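Section 5: Setting up the lounge

Read this section before you move anything. It covers the sofa, the coffee table and the floor, and takes one person around 14 minutes once the kitchen and hall have been done. Linen for the bedrooms is dealt with in Section 6.

This version replaces the November sheet. The main changes are to the cushion order and the drawer check, both requested by Gumaro Aguirre after the last round of visits.

5.1 Before you start

1. Open the window and switch on the ceiling lights.
2. Take cups, plates and glasses back to the kitchen.
3. Collect anything left behind by guests and put it in the lost property bag with the date and flat number. Do not leave it on the coffee table.
4. Check under the sofa with a torch. The legs are short and small items roll a long way back.

Note: If you find keys, cards or medicines, ring the Mavside office on extension 292 before you bag them.

5.2 The sofa

1. Take off the throw and all four cushions.
2. Vacuum the seat and the gap behind it with the soft brush. Use the narrow nozzle along the seams only.
3. Look the fabric over for marks. Dab fresh marks with a damp white cloth, working from the outside in. Coloured cloths can leave dye on the orange cover.
4. Put the two mustard-orange cushions side by side in the middle of the backrest.
5. Put one black cushion at each end.
6. Lay the black-and-white striped throw over the seat and bring it up over the arm. Let the fringe hang free and comb it straight with your fingers.

Caution: Do not use spray cleaner on the sofa. If a mark won't lift with water, leave it, write it on the visit sheet and let Hussam Aoun know. He arranges the upholstery cleaning for all the Grevside flats.

The throw may be washed on its own at a cool setting. It must be dried flat – the tumble dryer knots the fringe and it can't be put right afterwards.

5.3 The coffee table

The Ibarra table has a light oak top with rounded corners and a small drawer underneath. It is heavier than it looks. Lift it at both ends with a second person if it has to be moved, and never drag it over the marble.

1. Clear the top completely.
2. Wipe with a barely damp cloth, along the grain, then dry straight away.
3. Pull the drawer out as far as it will go without forcing it. Empty it, wipe the inside and leave it open until you have finished the top.
4. Check that the drawer runs freely. If it sticks, rub a little candle wax along the runners.
5. Put the white vase back towards the right-hand end, as seen from in front of the sofa. Turn it so the fullest flowers face the room.
6. Put the remote control and the welcome card in the drawer and close it.

Caution: Lift the vase to move it. The base is unglazed and will scratch the oak. 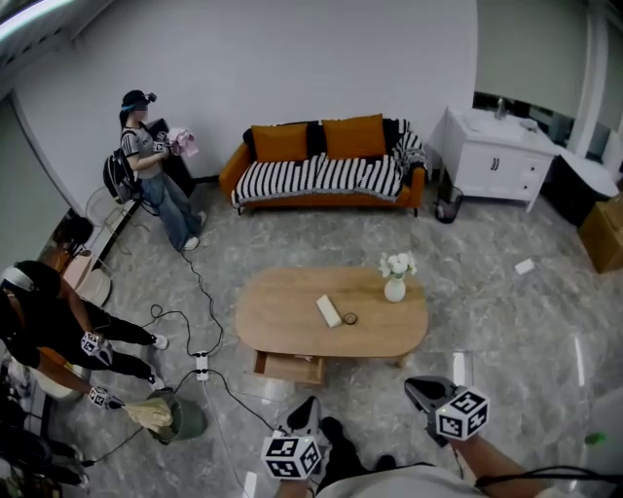 Packing tape, boxes and other supplies go back in the Cuten crate when the table is finished. Tape left on the oak for more than a day or two can lift the oil, so check the underside as well if anything has been stuck there.

5.4 The cabinet and bin

1. Wipe the fronts of the white cabinet, then the dark handles. Dry the handles or they will show water spots.
2. Polish the tap with a dry cloth.
3. Empty the black mesh bin and stand it back on the floor in front of the cabinet.
4. Flatten any cardboard and take it down with the recycling.

5.5 The floor

Leave the floor until last and work backwards towards the door.

1. Pick up loose cards and paper by hand. The vacuum pushes them under the furniture.
2. Vacuum with the hard-floor head, brush down.
3. Mop with plain warm water and 5 ml of stone soap to the bucket. Wring the mop well.
4. Buff dry with a flat microfibre pad.

Caution: Never use vinegar, lemon or bathroom descaler on marble. They dull the polish and the mark is permanent. The floor is slippery when wet – keep other people out until it has dried.

Smears show most under the ceiling lights, so check the floor with them on before you leave. Then close the window, switch off and sign the visit sheet. Spare cushion covers are ordered under stock number 170.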